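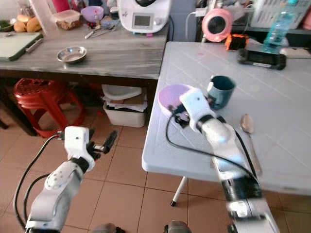
Right gripper on the rim of the purple bowl.

Porico two-arm kit, reviewed by Yvette Bergeron, 22/09/2022

I have wanted a pair of arms in the kitchen for years, and the Porico kit finally talked me into it (my sister Assunta Mazza paid half, bless her!). It took us 14 evenings to put together, mostly at the table, with the manual propped up against whatever was for dinner.

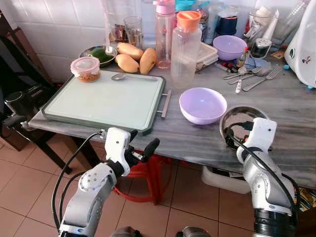

The joints went together beautifully. The cables are another story, and I'd budget a whole evening for those and a pot of tea.

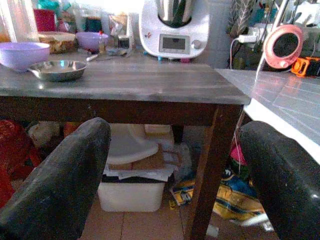 Between the fingers, from the wrist camera.

I do love that wrist view, though the fingers take up a good bit of it. Setup wants 2 calibration runs per arm, and please don't skip the second like I did.

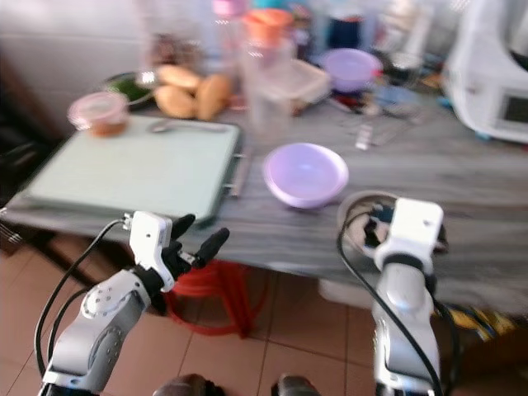 Bowls are what I practice on most, and spoons are still a heartache. At $859 it's a lot of money for a hobby, but I've had more fun with it than with anything since my old Nukitz plotter. Four stars, and a fifth if they ever send longer cable ties.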